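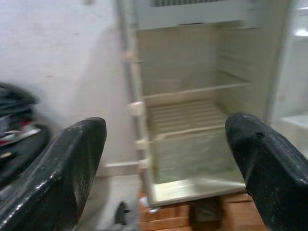 Good habits for robots that work in kitchens

Wayne Penner gets excited about fridges. Ask him which household job teaches you most about writing rules for robots and he's off before you've finished the question.

"It's a lovely problem!" he says. "You've got a door, a shelf, a drawer with a front that might crack if you squeeze it, and a gap only so wide. Everything a good rule has to cover is in that one white box."

Penner leads the working practice group at Sostix, in Waddale, where the house rules for home robots have just reached their second edition. There are 19 of them, and he can recite the lot (he did, over tea). His favourite is number two: open the fingers wide before you go in, and stop at the threshold. "Stop, look, then reach. People do it without thinking, so we have to write it down."

His co-author, Audrey-Anne Simard, came over from Bouchard in June and brought a fondness for short sentences. The first edition ran to 11 pages. Hers fits on two sides of paper, and she's delighted about it.

"If the person running the session can't remember a rule, it's a wish," she says. "So we took out every 'where appropriate'. Who decides what's appropriate at four in the afternoon?"

They don't agree on everything. Simard wants finger pads wiped before any work near food, every time, scuffed or spotless. Penner would be happy with once a session. For now her version stands, and he admits the team got used to it quickly.

What about speed? Both of them light up at that. The rule gives one limit for open floor and a slower one for anything inside a cupboard, fridge or drawer. "Slow looks dull on a demo day," Penner says, "but I could watch a careful reach all afternoon."

Next on Simard's list is the fridge door, and who should be holding it. She has three drafts already and likes the shortest.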